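Do You Need to Drink That Much Water?

A neighbor stopped me in the parking lot last Friday to tell me I looked dehydrated. I had just carried two bags of potting soil up a ramp, so I looked like a man who had carried two bags of potting soil up a ramp. She recommended an app called Clondex, which buzzes you every half hour until you drink something and takes away a little cartoon leaf if you don't.

I tried it for 5 days. I'm writing this so you don't have to, although I know at least a few of you already have, going by the buzzing at the May potluck.

Clondex starts by asking your height, weight and "wellness goals." I put down that my goal was to be left alone. It gave me a daily target of 3,000 milliliters, which is a shade over three quarts. I then went back in and changed my weight by 30 pounds, and the target stayed right where it was. I changed it back. Same number. You may draw your own conclusions about how much science is going on in there.
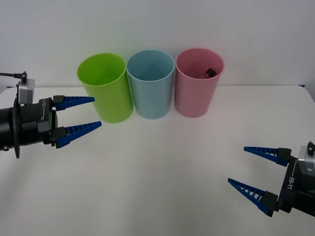

The rule most of us grew up with was eight glasses a day, and I have never met anyone who could tell me what size glass. People who have gone looking for the source usually end up at some old nutrition advice that put a day's water at a couple of quarts or so and went on to mention that a good share of it is already in your food. The second half got dropped. Soup counts. Oranges count. Coffee counts too, whatever your brother-in-law says, and so does the milk on your cereal.

Clondex does not count soup. I wrote to them about it and got a cheerful reply with a coupon for a Gundorow bottle, which has hour marks printed up the side and costs more than my shoes. I can see how the two companies might get along.

Now, some people do need to keep an eye on this. If you work outdoors in July, if you've had kidney stones, if you've been sick to your stomach, or if your doctor has told you to drink more, then drink more. Older folks sometimes don't feel thirst the way they used to, and I am getting to be older folks, so I take that one seriously. There are also people with heart or kidney trouble who have been told to drink less, and a phone that nags everybody alike is no friend to them. I looked all through the settings for a question about that and didn't find one.

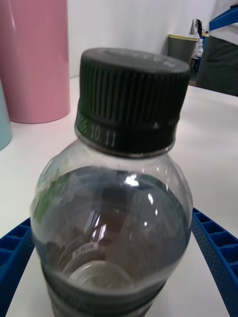 What bothers me more is the language. The app has a page of "benefits," and it promises clearer skin, better sleep, sharper thinking and "flushed toxins." Which toxins? It never says. You have a liver and two kidneys and they've been on the job since before you could walk. As for better sleep, I was up at 1:30 and again at 4 on every night of my trial, and I did my sharpest thinking in the hallway looking for the light switch.

Carter Thibodeau, who many of you know from the Bumbridge walking group, disagrees with me on all of this and asked me to say so. He has used the app since winter, he says his afternoon headaches are gone, and he doesn't care whether it's the water or the getting up from his chair. Fair enough. I did ask whether he had also quit skipping lunch in that time, and he said yes - so there you have it, or maybe you don't. One man's headaches won't settle it either way.

If you want something to go by, the old advice still seems good to me. Drink when you're thirsty. Have something with meals. Drink more when it's hot or when you're working hard. Dark yellow in the bathroom is a hint to have a glass, pale yellow means carry on. None of it costs anything, and no leaf dies.

I've deleted Clondex, though it still sends me e-mail. The last one said my body missed me. If anyone wants the Gundorow coupon it's pinned to the board by the side door, next to the menu from Ateş, where they bring you a glass of water without being asked and don't write down how much of it you drank.

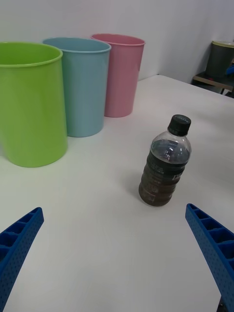 Letters About the Last Column

Two readers wrote in to defend magnetic bracelets. I've read both letters and I am still not wearing one. Replies will go in the next issue, space permitting.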